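July, evening

Second night on the two-arm rig with Viera Halás. The bench is still covered in printed knuckles, so the hardware stayed in its crate and all the work was in the simulator.

First job was the controller split. Until now one process drove both arms and the left always got its commands a tick after the right. I moved each arm to its own thread with a shared clock. The lag between them is now steady at 3 ms, which I can live with. Viera wanted it at zero. I said we could argue about that when the real servos are on and we know how bad they are.

The Stenley wrist model needed its joint limits redone. Whoever exported it had the roll axis in degrees and everything else in radians. It loaded without complaint and then tied itself in a knot. Fixed in the file, not in the loader, and I left a comment with my initials so Booker knows who to shout at.

After tea we built the kitchen task properly: marble worktop, wicker tray in the middle, vegetables either side. Each arm picks from its own side and places in the tray. The pepper goes to the right arm and the small green one on the chopping board goes to the left.
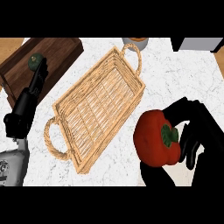 Drendum Shared Workshop, Robotics Bench

The right hand is the easier case. The pepper is big and the fingers can wrap it from the side, so the grasp planner has plenty to choose from. The lobes are still a nuisance. The collision mesh came in at 2,826 triangles and the solver spent most of its time on the creases. I swapped it for a handful of convex pieces and the step time dropped to something usable. The fingertips now sink very slightly into the skin at full grip. Cosmetic, but it skews the contact forces, so the force threshold is provisional.

The left hand is worse. Small round target on a thick board, and the approach has to come in over the front of the board at a shallow angle. On the early runs the fingers clipped the board edge and the planner gave up. Raised the pre-grasp waypoint by 42 mm and added the board to the list of things the wrist must avoid as well as the fingers. It had only been checking the fingers.

Friction is a guess on everything. The tray handles are in the collision model for now, though I may simplify them. The far one arches up near the cup and I would like the right arm to stay clear of both.

Ran the whole sequence in batches after that. The best batch managed up to 4 clean placements in a row before the left arm dropped one. Viera thinks the fingers close unevenly and nudge the target before the grip is made. I think the friction value is too low. We logged both ideas and will change one at a time.

Mimus crashed once on saving, no data lost. Set autosave to every run.

To do next:

- Measure real fingertip friction with the spring balance
- Ask Booker Oyelaran for the Admasu driver board back
- Close the left fingers at matched speed and rerun
- Label the crate

Packed up at half past ten. Viera has the key.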